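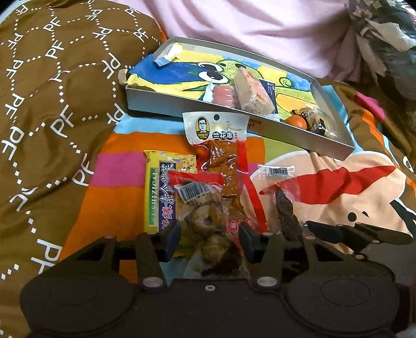 Packaged snacks on a patterned blanket

2 min read

What happens at the tea break in cricket?

A Test match is one of the longest games in sport. It can go for five days, and each day is split into three parts called sessions. Between the sessions, the players stop to eat and drink.

The first break is lunch. It goes for 40 minutes. The second break is tea, and it goes for 20 minutes. There are short drinks breaks as well, when someone runs out to the middle with bottles and the players stay on the field.

Why does cricket need so many stops? A batter who is playing well might be out there all day, running up and down the pitch in pads, gloves and a helmet. Fast bowlers run in hard every time they bowl. Fielders have to watch every ball, even when nothing comes their way for an hour. 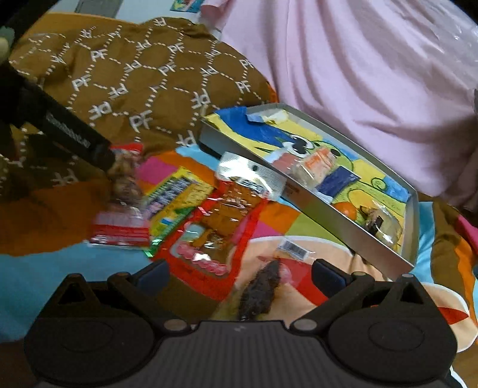 Players don't all eat the same things. A batter who is about to go back in will often have something small, like a banana or half a sandwich. A bowler who has finished for the day can sit down to a full plate.

Tea doesn't always come at the same time. If it rains, the umpires can move it. If nine wickets are down when tea is due, they can let play go on for a while — the innings might be nearly over.

Junior games are shorter, so they have fewer breaks. Yeshi Ambaye coaches the under-12s at Pallik Cricket Club. Her team bats for 20 overs, then both sides stop for fruit and water before they swap over.

"I tell them to drink before they feel thirsty," she says. "And hats stay on, even in the shade."

Words to know

Session: one of the three parts of a day's play.
Innings: a team's turn to bat.
Over: six balls bowled one after another from the same end.
Umpire: the person who makes sure the rules are followed.

We use cookies to remember your settings. Accept / Manage cookies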